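Ernton two-arm bench kit: notes after the first month

7/21/18

The Ernton kit is sold by Dretmont as a bench package: two arms, two parallel grippers, a head camera, a wrist camera for each arm and a licence for Khamphan, the control software. I have been working through it in the evenings with small parts, mainly letter blocks and a wooden tray to hold them. Spelling a word is a fair test for a gripper. The blocks are small, the channel leaves little spare room, and a mistake is easy to read from across the room.
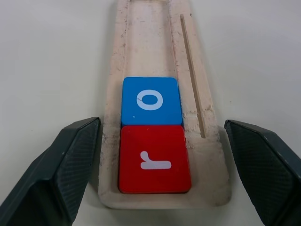 Clitbridge Bench Notes
Written by the site editor, controls technician

I will start with the grippers, as they are the best part of the kit. The fingers have a fine crosshatch on the inner pads, and with foam blocks that texture matters more than closing force. The default force setting in Khamphan is too high for foam. I dropped it to 30 on the software's own scale and left it there for everything that follows.

The wrist view is good enough to tell which way up a letter is. An upside-down "r" is a nuisance for the letter reader supplied with Khamphan, which assumes upright text unless told otherwise. There is a rotation option, but it is in the calibration menu and not with the other vision settings. It took me an evening to find.

Wood dust is the other thing to watch. Pale trays with dusty rims confuse the edge finder, and the manual says only that surfaces should be "suitable". Wipe the tray, or raise the contrast threshold. I have mine at 153.

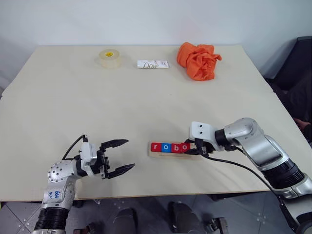 Four letters on the block, right gripper closed on its end, left gripper open.

Two-arm work is where the price has to be justified. Khamphan lets one arm be set as the holder and the other as the worker, and the roles can be swapped partway through a routine. The swap is slow. There is a pause of 3 seconds while both arms report their positions, and I have not found a way to shorten it. For a demonstration this is fine. For anything done in quantity it would add up quickly.

The head camera has a wide enough view to take in the full depth of my table, including whatever is left along the back. I keep a few unrelated household things there - tape, soap, a cloth - to check that the object finder leaves them alone. The cloth is the hard one, as its outline is different every time it is put down.

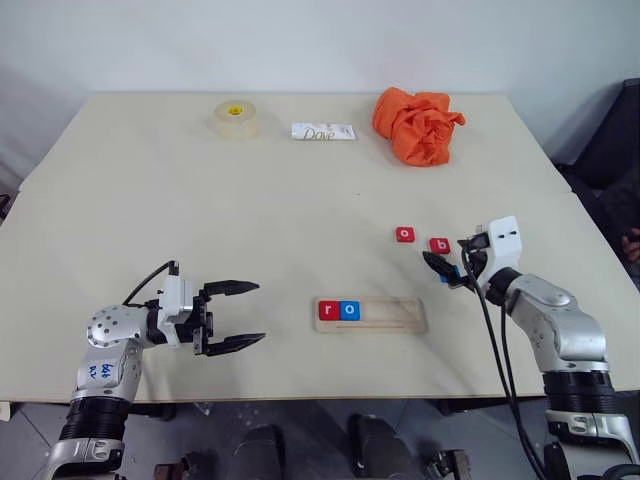

Cable routing is poor for a kit at this level. The gripper cables hang outside the arm, and on a low reach they can drag over the work. Clips are listed as an extra. I used reusable ties at the elbow, with enough slack for full wrist rotation, and then re-ran the range check before loading a routine.

Support has been reasonable. My February query about log files got a proper answer with a patch attached, although the log is still capped at 300 entries and overwrites itself without warning. Export it before any long run.

I would buy the arms and grippers again. I would want a longer trial of Khamphan before paying for a second year of it. Next job is the calibration plate, which arrived with one corner bent and is going back to Dretmont.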